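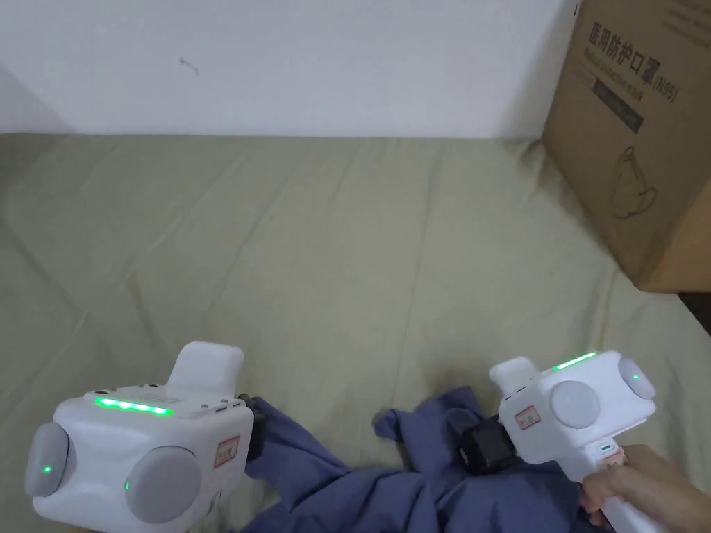 How do I keep a flat sheet smooth on a bed that's pushed against the wall?

Asked by hilusska_hollow, September 19, 2024
Category: Bedrooms and Linens
757 views, 2 people are following this question

Hi all! I finally bought real bedding after years of hand-me-downs, and I love it so much that I want it to look good for longer than five minutes. It's a sage green sheet, and the bed sits right up against a plain white wall. The color against the white is wonderful, very calm, and I get a little happy every time I walk in.

The trouble is wrinkles. I get long slanting ones that run from one side of the bed toward the opposite corner, and smoothing them with my hands only moves them over. The wall side is the hard part. I can't get in there to tuck, so I kneel on the mattress and shove the edge down with my fingertips, and then of course my knees have made new creases.

I also use the bed as my sorting table. Boxes from the closet go up there, cloths and small laundry get folded there, and right now I've got a carton of N95 masks leaning on the wall that needs a shelf to live on. So the sheet gets dragged around a lot during the day.

Three things I'd love help with:

Is there a trick to tucking the wall side without hauling the whole bed out?
Why do the creases always go diagonally?
The wall has a small dark scuff, just a short squiggle. Flat paint, I think. Can I get it off without leaving a shiny patch?

I don't own an iron, but I'd consider one. Thanks so much!

3 answers

Answer from Cyrill Hollenstein
Marked as most helpful

Oh, I love this question, I have fought this same bed! Mine is in a room so narrow that it can only go along the wall, and I got pretty good at it.

Diagonal creases usually mean the sheet is being pulled from one corner more than the others. You tuck the easy corner tight, then stretch toward the far one, and the fabric goes on the slant. It can also happen if the sheet came out of the dryer a little twisted, so look at the hems. If they don't lie straight when you fold it in half, give the sheet a good tug corner to corner while it's still a bit damp.

For the wall side, do that side first. Put the sheet on with everything loose, lift the mattress edge from the head end and push the fabric under with a flat hand, palm down. Then do the same at the foot. Leave the middle for last - a wooden spoon or a thin cutting board slides down the gap beautifully and takes the sheet with it. After that, climb off and do all your pulling from the open side, starting in the middle and working out toward the corners.

If you can move the bed even the width of your hand, do it. I put felt pads under the legs of mine and now I can pull it out with one arm, tuck, and push it back with my hip. Best small change I've made in that room!

No iron needed. Fill a spray bottle with plain water, mist the creases lightly, smooth them with your palms and leave it alone until it's dry. Twenty minutes with the window open does it in July, longer in winter. Cotton responds so well to this.

And for the sorting, throw an old blanket or a beach towel over the sheet before you put boxes on it. Cardboard bottoms pick up floor dust, and green shows every bit of it. When you're done, gather the blanket by the corners and shake it outside.

Answer from mackinnon_mews

Only answering the scuff part. Start with a dry white eraser, the kind for pencil, and go gently. A lot of marks come right off. If it's still there, use a barely damp soft cloth with one drop of dish soap, dab it, then dab again with clean water. Don't scrub in circles! Flat paint gets shiny when it's rubbed, and then you have a shiny spot instead of a scuff, and the shiny spot is bigger. Melamine sponges work but they are basically very fine sandpaper, so try it behind the headboard first. I did not and I repainted half a hallway.

If you have leftover paint, a dab with a cotton swab covers a short mark fine.

Answer from Zurkisen305

get a fitted sheet lol. deep pocket one. i have had mine on for 12 days and it hasn't moved

Comments on this answer

hilusska_hollow: I do have a fitted one somewhere, but it's orange! Trying the spoon method tonight.

Zurkisen305: put the orange one under the green one, the green grips better with something under it

hilusska_hollow: Ooh, okay, that I will try.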